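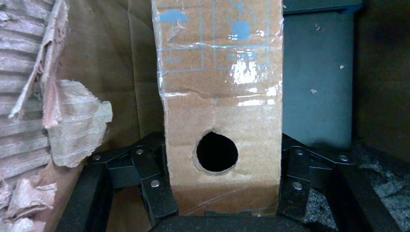
Reusing shipping boxes with a hole in the side and a torn flap: patch or recycle?

Packing and Moving > Boxes and supplies
Asked by Seo-ah Maeng on February 12, 2026
Viewed 3386 times

I have a stack of used cardboard boxes that I would like to use again for mailing things. Most of them are fine. A couple are not, and I don't know where the line is between a box that can be repaired and one that should go in the recycling.

The first one is tall and narrow. It has a round hole in the side with ragged edges. The cardboard is a little creased and dented along the upright edges too. The upper part is still wrapped in the old clear packing tape, which has wrinkled and bunched up along the sides. I tried lifting a corner of tape on a different box and it took the top layer of paper off with it, so I stopped.

The second one has a back flap that is torn along the edge. You can see the wavy layer inside the cardboard and there are shreds of paper hanging off it. 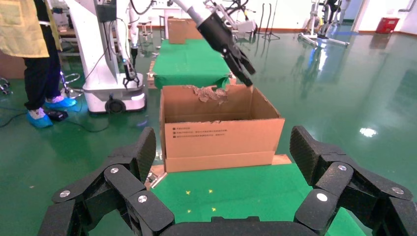
The other flaps on it still fold and the bottom seems solid when I push on it, so it feels like a waste to throw it out over one edge.

What I want to send is mostly folded clothes and a few paperback books, nothing breakable. It would go by Zetov, and their drop-off counter has turned away a box of mine before for being in bad shape. They didn't tell me what exactly was wrong with it.

So:

Can a hole like that be patched, and with what?

Does the old tape have to come off first or can I tape over it?

Is a torn flap a problem if the box is taped shut over it anyway?

Also, the tall box has the umbrella symbol printed on it in pale blue. Do I need to cover that up? I don't want anyone to think there is something special inside.

Comments on this post

Maëlys Lebrun: How heavy will the books be? That changes the answer more than the hole does.

Seo-ah Maeng: Not very. I can carry the full box under one arm. I could also put all the books in one of the good boxes and keep the clothes for the bad ones.

Maëlys Lebrun: I would do that.

Gaspard Gautier
Reputation 2000
Marked as accepted

I packed parcels for a mail-order bookshop for several years and we reused boxes whenever we could. The rule we worked by was that faces can be patched and corners can't. Most of the strength of a box is in the upright edges and the corners. A hole in the middle of a side matters less than it looks. A crushed corner matters more, even if it hardly shows.

Start with the edges on your tall box. Put it on the floor, close it, and press straight down on the top with both hands. If the sides stay flat you can use it. If one of the edges folds or the side bows out where the crease is, recycle it. Run your thumb down each edge as well. Slightly dented is fine as long as the cardboard is still stiff. If it feels like cloth, it's finished.

For the hole:

Trim the loose bits around it with a knife so nothing sticks out.

Cut a piece of cardboard from another box. It should be a couple of inches wider than the hole on every side. Turn it so the ridges run up and down, the same way as in the box wall.

Glue it to the inside with white glue. Cover the whole patch with glue, right out to the edges. Press it with a book and leave it overnight.

Tape over the hole on the outside with ordinary packing tape, going well past it on each side.

If you only put tape over the hole it will hold until something pushes on it, and then your clothes are sticking out of the box.

Leave the old tape alone where it is stuck down flat. Pulling it off removes the paper facing, and the facing is part of what makes the box strong. Where it has bunched up, cut the loose part away with a blade and put new tape over the area. New tape sticks to old clean tape well enough. It does not stick to dusty tape, so wipe it with a barely damp cloth and let it dry. Don't put the address label over wrinkled tape, because the barcode won't scan. Find a flat bare spot lower down.

For the torn flap, trim the shreds off straight. Losing a strip off the edge is no problem if the flap still reaches far enough to be taped. If it's an outer flap and it no longer meets the one opposite, cut a sheet of cardboard to the size of the opening, lay it on top of the contents, and close the flaps over that. Then tape the seam and both ends. I use the wide Trurow tape but any packing tape is fine. Do not use masking tape or the thin kind for wrapping presents.

Umbrella symbol: it means keep dry. You can leave it. Covering it does no harm either.

Comments on this post

Seo-ah Maeng: Thank you. The tall one passed the pressing test. Gluing the patch tonight.

Hervé Roussel: Would hot glue work for the patch? Quicker than waiting overnight.

Gaspard Gautier: It works but it leaves lumps, and it can let go if the van gets cold. I would still use white glue.

Annick Vasseur
Reputation 1000

Mostly agree with the above, with a few things to add.

Look inside the box before you do any work on it. If there are water stains or it smells musty, recycle it whatever the outside looks like. Cardboard that has been wet doesn't get its stiffness back when it dries.

Take off or black out any old address labels and barcodes. That is more likely to cause trouble than the printed symbols. I had a parcel go back to the previous sender in October because I left an old barcode on the bottom of the box. It took 2 weeks to get it back.

For clothes, put everything in a plastic bag inside the box and tape the bag shut. Then a small hole or a gap at the flap doesn't matter nearly as much.

About the counter turning you away: I can't say what Zetov looks for. The place I use checks whether anything can fall out and whether the label lies flat. Staff differ. If you bring a roll of tape with you, you can fix small things there and not have to go home again.

Hervé Roussel

just get new boxes, they sell them flat at Ullo and they don't cost much. life is short

Comments on this post

Annick Vasseur: She asked about the ones she has.

Hervé Roussel: fair. I would keep the torn one for storage then. put sweaters in it and shove it on a closet shelf, the flap doesn't matter there

Seo-ah Maeng: I may do that with the torn one. I trimmed the flap and it's a bit short now. The tall box is going out with the clothes once the glue is dry.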